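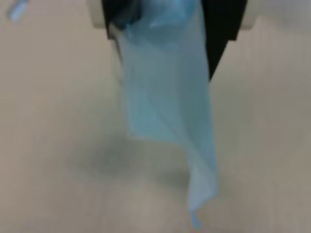

Chapter 3: What a Package Is For

I used to teach this chapter last, and I was wrong to. Students would get through barrier films and seal strength and shipping tests, and then ask me in the final week why we wrap things at all! So now it comes early, before the math and before the materials tables, and you get to argue with me while you still have the energy.

Let's start with a bag of rice. I grew up near Drultden, where the general store sold rice from an open bin, and you carried it home in whatever you had brought. The rice was cheap and the system worked fine - as long as you lived close by, ate it fairly soon, and trusted the person who filled the bin. Take away any one of those and you need a package.
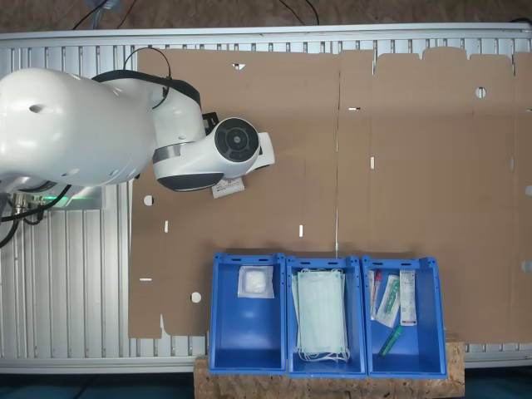
Distance is the easy one to understand. Rice that travels 300 miles gets stacked, shaken, dropped and left in a warm truck, and every one of those is a different kind of damage. Stacking presses down slowly. Dropping hits hard and fast, usually on a corner (corners have a rotten life, and we'll spend most of Chapter 5 on them). Shaking is the sneaky one, because you can open a box that looks perfect and find the printing rubbed clean off everything inside.

Time is harder. A package that holds up for a week may do very little for you over a whole summer. Air gets through, moisture gets through, and smells get through too, which I learned when I stored crackers next to a box of scented candles. I ate them anyway. I don't recommend it.
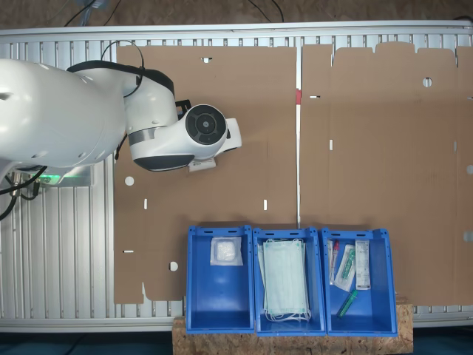
Then there's trust, and this is the part I love! A sealed package makes a promise about what's inside and how much of it there is. It also tells you if somebody got there before you did. My favorite case is the old Warkska tea tin, with a paper strip glued over the lid. The strip had no strength at all, and a child could tear it. All it had to do was tear in a way you couldn't hide.

Keep those three ideas handy - distance, time and trust - while you read the Onsri case at the end of the chapter. Each design choice in it helps one of them and costs you something in another, and I still change my mind about the lid.

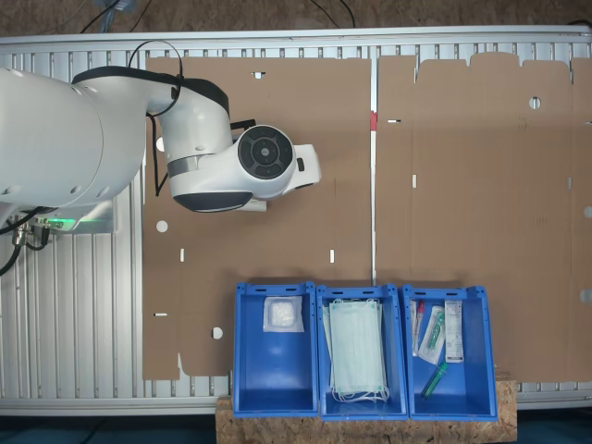

Why do so many products have a package inside another package?

The two layers usually do different jobs. The inner one touches the product and keeps air and moisture away from it, while the outer one takes the knocks and carries the stacking load. One layer that did both would often be heavier or cost more.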